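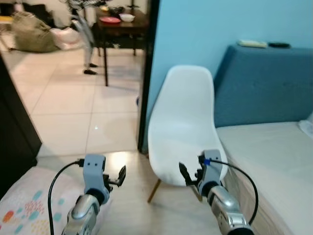
Chapter 7: The Chair by the Bed

By Damián Escobedo and Orysia Levchenko
March 23, 2018

Every bedroom has a second bed, for clothes. It is called the chair. Some are sold as desk chairs and some as dining chairs that lost their dining room, but put any of them next to a mattress and within a week they will be wearing a sweater.

The one that opens this chapter is a white molded shell on wooden legs, set against a pale blue wall, close to a bed with a tufted teal headboard. It is a very common choice for a small room. The shell is light enough to lift with one hand, and the curved back gives a jacket somewhere to hang, badly.

In Chapter 6 we measured rooms as if no one lived in them. Now we have to let the people in. Our readings come from the Medrano survey, which asked 3,074 tenants what stood within arm's reach of their pillow. The question sounded dull when we wrote it. The answers ran to 86 pages and included a birdbath.

Look at the top of that headboard. A flat black object, likely a phone, is lying along it, next to something long and cream-colored that may be a remote. A headboard is built to lean on. Give it an inch of level edge, though, and it becomes a shelf, and a poor one, with a gap behind it that eats chargers.

We call this kind of thing borrowed furniture: a piece doing a job it was never designed for. As you read, keep a list of the borrowed furniture in your own bedroom. Leave the room as it is until you have finished the list. We will know.

Key terms: borrowed furniture, reach zone, clear floor, landing spot

Before you begin, sketch your bed and whatever stands beside it. Mark where your phone spends the night.

Related chapters
Chapter 2: Doors That Hit Things
Chapter 6: Measuring the Empty Room
Case study: The Stadach Studio Apartments
Case study: One Closet in Zarnen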